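Wed 10 October

Re: Hostetti furnished rooms grant, progress since July

Quick one, fuller numbers with the year-end report. Short version: on schedule, slightly over on textiles, under on everything else.

**Rooms.** 15 rooms now ready to let at the Sutanto building. Plumbing signed off. Two on the top floor still waiting on window locks, supplier keeps moving the date. Lurketti did the painting, decent job, some touch ups owed in the stairwell.

**Textiles.** Budget line was $1048, spent $1526. Curtains were the problem, the old rails didn't fit anything standard so we had them made up. Table linen came in fine. Went with patterns over plain, tenants on the first floor asked for it and it hides stains beter.
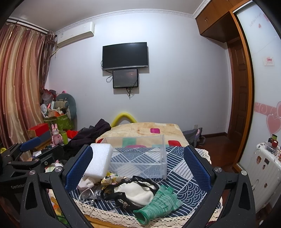 Small round table with the navy and white cloth.

Would like to move $200 from the paint line to cover part of the gap. Rest we can absorb from furniture, where the Unidov beds came in cheaper than quoted. Need your OK in writing before we move anything.

**Tenants.** Welcome packs done, English and Spanish. Laundry rota is causing arguments, new one going up next week. Storage is the main complaint, same as July. People arrive with more than the rooms were planned for. Shelving over the beds would help, also clear boxes so things can be found. Pricing both. 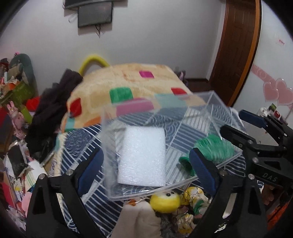

## Still to do

- window locks, top floor
- stairwell touch ups
- shelving quote, two more to come in
- fire door inspection, date not confirmed yet
- recipts for July, scanning now, will send seperately

Please reply on the $200 first, the rest can wait for the call.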